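White top or timber top for a sewing room table?

Coltstead Makers Board > Rooms, Storage and Furniture

bobbin_and_bicky
Posted 7:52 pm

Hi all, after some opinions before I hand over my money. We've finally cleared out the back bedroom (kid has moved out, sobbing, etc, also hooray) and I'm getting a proper table for cutting and sewing. I've been on the dining table for 14 years and packing up for tea every night has worn very thin.

I've got it down to two. One is the big Gullska with the plain white top, 74 cm high, which would fit along the window wall with a bit to spare. The other is a secondhand timber one from a bloke over the other side of Coltstead, gorgeous thing, a bit dinged up, bit lower, and he wants more for it than the new one. I love the timber one. My head says the white one. My partner says get whichever one comes up the stairs, and we do have a nasty corner.

I mostly do clothes, some quilting, and a lot of mending for other people because I can't say no. Machine is a Plederow, the heavy old one, so it can't be a wobbly table.

What's everyone got? Does white show every bit of muck?

selvedge_sal
Posted 8:10 pm

White! White white white. I've had mine for yonks and I'd never go back. You drop a pin, you see the pin. You drop a black thread, you see the thread. I used to have a brown one and I swear I was losing a packet of pins a month into the woodgrain.

Yes it shows muck. Wipe it!

quiltedbrick
Posted 8:31 pm

Going to be the grump. I had a white top for a few years and gave it to my sister. My room faces north, and on a bright morning the glare off that thing was awful. I'd get up from a couple of hours of hand piecing with a cracking headache and I blamed my glasses for ages (paid for new glasses too, thanks very much). Moved to timber, no more headaches. If it's going on the window wall, think about which way the window faces.

Also cutting white or cream fabric on a white table is a nightmare. You can't find your edge.

selvedge_sal
Posted 8:39 pm

You put a cutting mat down for that though, surely. Mine's green.

quiltedbrick
Posted 8:44 pm

A mat doesn't cover the whole table. I cut curtains and backings, I'm not going to shuffle a mat along under three metres of calico.

bobbin_and_bicky
Posted 8:50 pm

Ooh. Window faces east, so it'd be mornings only, and I'm mostly an after-dinner sewer. But I do cut a lot of calico. Hmm.

What about heat? I press as I go and I know I'll end up with a hot iron on the table sooner or later.

hem_and_haw
Posted 9:02 pm

Don't put an iron on either of them! Wool mat. Get one from Wubshet in the main street, they cut it off the roll and it's half what the quilt shops charge. I've got one permanently at the left-hand end of my table and it's the best thing I've bought for the room, and I include the overlocker in that.

On the colour, I'm a fence sitter. I've got a white one for cutting and a little timber one for the machine. Different jobs. The machine one gets all the knocks and it just looks better for it, where a chip on the white one is there staring at me forever. I've got one on the front corner from moving house and my hand goes to it every single time I walk past.

tassiethimble
Posted 9:15 pm

Height is the thing I'd be worrying about, more than the colour. 74 is fine for sitting and sewing, I reckon, but it's rotten for standing and cutting. I'm not tall and I still had to put mine up on blocks. If you're doing a lot of cutting you'll be bent over like a question mark by the end of a quilt.

My setup now is a kitchen bench height table for cutting, and the machine on an ordinary desk. If you can only have the one, go up on risers and get a higher chair. A drafting chair with a foot ring. Don't get the one without the foot ring, your legs go to sleep.

bobbin_and_bicky
Posted 9:21 pm

Oh no, I hadn't thought about that at all. The dining table gives me a sore back but I figured that was just me being old.

Can you put a Gullska up on blocks? The legs look a bit spindly in the shop.

tassiethimble
Posted 9:30 pm

Mine isn't a Gullska so I can't say for sure. Bed risers with a deep cup are what I use, the leg sits right down inside. I wouldn't do it with flat blocks and a heavy machine going full tilt.

overlocked_out
Posted 9:48 pm

We've got the Gullska, hubby put it together. Legs are fine, but go around and do the bolts up again after a week or two, ours loosened off. Once they were done up properly it's been solid. It does hum a bit when the machine's going fast, I put a square of that rubbery shelf liner under each foot of the machine and it shut up.

I paid 527 for ours with delivery, by the way, and the delivery bit was a good chunk of that, so if you've got a ute or a mate with a ute, go that way. The top is in one piece, too. Measure your corner!! We had to take the bannister rail off. Words were said.

bobbin_and_bicky
Posted 9:55 pm

One piece! Right, tape measure is coming out tomorrow. Thank you, that could have been a very expensive afternoon.

quiltedbrick
Posted 10:03 pm

Does the bloke's timber one come apart? A lot of the old ones do, there's a bolt in each corner under the apron. Ask him. Might make up your mind for you.

I know it's dearer but I'd still go timber. You can sand it, you can oil it, you can spill tea on it and get it back. Once a white top's stained it's stained. I got turmeric on mine (don't ask) and it was there till the day it left.

selvedge_sal
Posted 10:06 pm

Turmeric comes out if you leave it in the sun.

quiltedbrick
Posted 10:07 pm

I'm not carrying a table outside to sunbake, Sal.

selvedge_sal
Posted 10:09 pm

Well the curry went somewhere it shouldn't have, that's hardly the table's fault.

mod_pinking_shears
Posted 10:20 pm

All friendly please, you two. And can I remind people that tables for sale go in the Swap section, I've had to shift a couple this week.

fray_check_please
Posted 6:35 am

Morning! Read all of this over my coffee. I'm on team white but I want to stick up for quiltedbrick a bit, the glare thing is real. It depends heaps on the finish though. A shiny top will bounce a window straight into your face and a dull one won't, much. When you're at the shop, get down low and look along the top towards the lights. If you can see the lights sitting in it like a mirror, walk away.
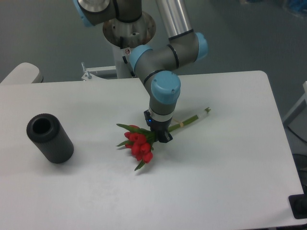
I did mine with a lamp as well, one of those clamp-on ones with the long neck, and I keep it off to the left so the light comes across the fabric sideways. You see the nap and the weave so much better and it doesn't bounce up at you. Overhead light on its own is useless on a white top for dark fabric, everything goes to a black blob in the middle of a bright patch. I unpicked a navy school skirt twice before I worked that out.

For calico and cream, I've got an old charcoal flat sheet that lives folded over the chair. Flick it over the table, cut, shake it out the back door after. Catches all the fluff too. Bit grabby, so the fabric doesn't slide off the end while you're wrangling the other side. Costs nothing if you've got a sheet with a hole in it.

hem_and_haw
Posted 7:12 am

The dark sheet is genius. I'm pinching that.

quiltedbrick
Posted 7:40 am

Okay the sheet is a good idea, I'll give you that. Still think she should get the timber. She said she loves it! You're going to be looking at it every night for years. I've got more than 40 quilts off mine now and I still give it a pat when I turn the light off.

tassiethimble
Posted 8:05 am

Height!!

bobbin_and_bicky
Posted 5:18 pm

Okay, update. I measured the stairs. The white one will go up if we stand it on its end and tip it round the corner, with about a hand's width spare, and that's assuming my partner doesn't take the paint off. Rang the bloke about the timber one and it does come apart, quiltedbrick, four bolts like you said. So no help there at all, they both fit.

Then I did what tassiethimble said and stood at the dining table with a ruler and pretended to cut out a shirt for ten minutes. My back was whingeing by the end. Put a couple of phone books' worth of old magazines under the board and tried again and it was so much better. So whatever I get is going up on risers, and the timber one is lower to start with and has big fat square legs that won't go in a cup. That's a mark against it, sadly.

Leaning white. I went and did the looking-along-the-top thing at the shop on my lunch and it was pretty dull, no lights in it that I could see. A young fella came over to check I was all right.

overlocked_out
Posted 5:40 pm

Haha I'd have done the same. Remember the bolts.

tassiethimble
Posted 5:52 pm

Could you screw a bit of extra leg onto the timber one? My dad did that for mum's kitchen table, turned up some feet with a big dowel in the middle. Lasted longer than the kitchen.

quiltedbrick
Posted 6:10 pm

YES. That's a very easy job. There's a men's shed behind the oval that'd do it for a slab and a thank you.

bobbin_and_bicky
Posted 6:24 pm

Oh you're all terrible. I'd just about decided!

selvedge_sal
Posted 6:26 pm

Stay strong. Pins.

bobbin_and_bicky
Posted 9:33 pm

Going to sleep on it. The bloke says he'll hold the timber one for me until the end of June so there's no mad rush, and I've still got to paint the room anyway. Which is another thread, I suppose. Does anyone have opinions on a green wall, or does it muck up your colours when you're matching thread?

fray_check_please
Posted 9:41 pm

It does muck them up a bit, yeah. Pale grey or off-white near the machine and put your green on the far wall.

hem_and_haw
Posted 9:44 pm

Mine's yellow and I match thread in the hallway.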